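3.2 桌面作为临时仓储：共用餐桌上的“暂放”现象 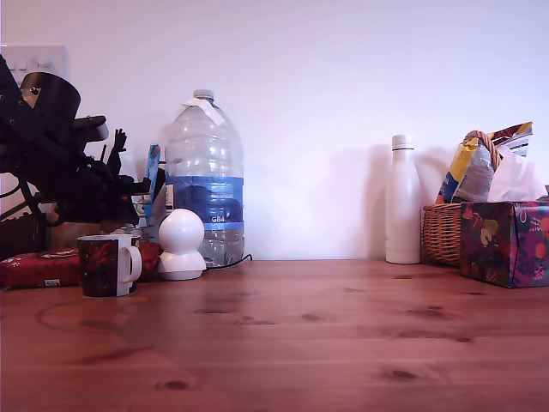

前一节讨论了住户如何在访谈中谈论自家的桌子。他们谈得很好，几乎人人都说桌子是用来吃饭的。本节转向桌子本身，看它在两餐之间究竟承担了什么。我们把研究对象限定为“暂放物”，即住户承认不属于桌面、却又说不出应当属于哪里的东西。这个定义有些狡猾，但在试用过的几种定义里，它引起的争吵最少。

暂放物的研究在居住文献中地位尴尬。收纳研究关心柜子，饮食研究关心饭菜，家具研究关心榫卯，而一只搁在桌角三周的包裹落在三者的缝隙里，谁也不认领。早期的家庭物品清点通常在入户之前通知住户，结果得到一批异常整洁的桌面，以及一批异常拥挤的卧室床底。我们的做法是事先取得全部住户的书面同意，但只约定月份，不约定具体日子。即便如此，仍有住户在门铃响后请我们“稍等一下”，这一下最长的用了六分钟。

田野地点为Setbridge的一处合租住宅区。该区的公寓大多附带一张松木餐桌，靠墙摆放，由出租方Murneo统一配置。松木的选择对住户未必是恩惠，对研究者却十分慷慨：它软，吸水，记性好。杯底留下的圆形印渍、热锅压出的浅痕，以及木板自带的节疤，共同构成了桌面的底图。节疤是树的事，圆印是人的事，初次入户的编码员常把两者混为一谈，我们为此在手册里加了一页对照说明。图1所示桌面上，三处深色节疤与左前方一处淡淡的圆形印渍即可作为区分的练习。

图1 靠墙的松木桌面。左侧可见红色包装、立于其前的带白色手柄的深色马克杯及杯后部分被遮挡的零散物品；中左为带蓝色标签的大号透明水瓶，瓶前为白色球形监控摄像头。

3.2.1 物品的聚集

我们共编码了697件暂放物。分布的第一个特点是不均匀。住户极少把东西平均地摊开，他们会在桌子的一端堆出一个小小的居民区，让另一端保持体面。以图1为例，左侧的物品彼此遮挡，杯子后面还立着一张蓝白相间的卡片或小包装，而水瓶以右、靠墙的中段仍是裸露的木面。这段空地在访谈中有许多名字：“吃饭的地方”“放电脑的地方”“留着的”。最后一个说法最准确，可惜我们追问“留给什么”时，得到的多半是沉默。

聚集一旦开始便有吸引力。一件物品孤零零放在桌子中央，会被视为忘了收；同一件物品挪到已有的一堆旁边，便算收好了。一位受访者用了“归位”一词来形容把信件从椅子上移到杯子后面的动作，语气十分坦然。我们起初将此编码为“转移”，复核时改为“归位（受访者语）”，括号是两位编码员妥协的产物。

墙面在其中的作用值得单独一提。靠墙的桌边提供了一条后界，细高的东西可以倚着，扁平的东西可以立着，立着的东西后面还可以再藏一点别的。白墙尤其有利于观察，也尤其不利于住户的自尊。有几户把餐桌移到房间中央，暂放物随即减少，但据住户自己说，减少的部分去了窗台。我们没有申请编码窗台的许可，此处只能存疑。

3.2.2 大件与小件

大号饮水瓶在编码中占有特殊位置。它体积大，重量随饮用而变，柜子装不下，冰箱不愿装，于是长期占据桌面，却很少被住户列为“杂物”。图1中的水瓶为多升装，白色螺旋盖，颈部绕有一张白色标签，瓶身中部的蓝色标签带上印有“GB4”字样。这类瓶子在桌面上近似于一根柱子，其余物品以它为参照安放自己：某物在瓶前，某物在瓶后。受访者描述失物位置时，也偏好以水瓶为原点，其次是水壶，再次是某位室友。

水瓶的另一个后果是高度。低矮的物品堆，坐下来一眼可以看尽；瓶子旁边的物品堆则有了背面。背面是暂放的温床。我们的记录中，停留时间最长的物品往往是那些从椅子上看不见、非要站起来才会想起的。Vasilis Georgiou在参与复核时提出过一个计算“不可见面积”的公式，形式颇为优雅，用于实际桌面时却要求先把桌上的东西全部拿开，我们因此没有采用。

马克杯属于另一类。它是桌面上少数有正当理由出现的物品，也正因如此最难判断。一只杯子究竟是正在使用、刚刚用完，还是已经成了陈设，外观无从分辨。我们曾设想以杯中液体的温度为判据，被住户婉拒。最终的规则是：凡朝向桌内、手柄可及的杯子，记为“使用中（推定）”；凡被其他物品挡住手柄的，记为“暂放”。图1中的杯子手柄朝右，按规则获得了推定的清白。

软包装与小包装的情况则近于人口学上的流动人口。它们进出频繁，面貌相似，彼此叠压。红色包装在编码表中的出现频率高得可疑，后来发现是编码员更容易看见红色。修正之后，我们要求所有条目先记位置，后记颜色，红色的优势随之下降，绿色标签的小包装也终于得到了应有的关注。

3.2.3 带线的物品

带线的物品是近年桌面变化中较为明显的一类，包括充电器、台灯、音箱与家用摄像头。它们与前述各类的区别在于，线规定了它们能走多远。一只杯子可以放在任何地方，一台摄像头只能放在线够得到的地方，而线通常比说明书暗示的要短。图1中的球形摄像头置于白色底座上，一根黑色细线自底座向右，绕至水瓶后方。线走瓶后，在我们的材料中是很典型的处理方式：住户不喜欢看见线，又不愿意为它钉任何东西，大件物品便兼任了遮挡。

摄像头在桌面上的道德地位也略为复杂。在合租户中，凡有此类设备者，我们都询问了它的用途与安放依据。回答从“看包裹”到“看猫”不等，其中一户并没有猫。鉴于该问题容易滑向室友关系，访谈员被要求在得到第一个答案后即停止追问。这使我们的数据较为单薄，但保全了至少两份租约。

墙上的开关面板同样影响布局，虽然它本身不占桌面。住户会在面板附近留出伸手的通道，宽度恰好够一只手，绝不更多。面板被部分挡住的情况也不少见，受访者对此的解释是“摸得到”。Murneo的配置手册建议家具与开关保持距离，我们没有遇到读过该手册的住户，包括保管手册的那一位。

3.2.4 清理与复原

为考察聚集的稳定性，我们请部分住户清空桌面，并在其后继续记录。清理本身进行得很快，多数人表现出真诚的愉快，有人还擦了桌子，对着擦不掉的圆印沉思良久。随后的90天里，物品陆续返回。返回的未必是原来那一件，位置却相当接近：原先放水瓶的地方又有了水瓶，原先放包裹的地方又有了包裹，换了寄件人而已。

这一结果支持我们关于“座次”的假设，即桌面上稳定的是位置，物品轮流就座。住户对此大多不以为然。有人坚称清理后的桌子“完全不一样了”，并指出杯子现在放在左边。查对九月的记录，杯子当时也在左边。我们没有当面出示该记录，访谈还要继续做下去。

相反的证据也存在。使用Zotico分格托盘的几户，物品返回的速度较慢，托盘在头两周里确实把东西拢在了一处。之后托盘装满，住户在托盘旁边开始了新的一堆，并将托盘本身重新描述为“放着的东西”。按照本节开头的定义，托盘自此也成为暂放物，我们只得为它补了一个编码。另有一户把托盘收进了柜子，理由是它占地方。

3.2.5 局限

本节材料来自同一住宅区、同一类松木桌，墙面多为白色或近于白色，推广时应当谨慎。圆桌未包括在内；圆桌没有角，其暂放规律大概另有一番道理，需要另一笔经费。Dervishi一带的老式住宅据说仍以折叠桌为主，桌子每餐之后收起，暂放物无处可放，理论上应当不存在。初步走访显示它们在椅子上。

此外，编码单位的选择影响总数。一袋茶包算一件，散开的茶包算若干件，而半袋茶包在手册第一版中没有规定，曾使两位编码员的结果相差悬殊。第二版改为以容器计，容器破损者以住户的说法为准。下一节将在此基础上讨论椅背。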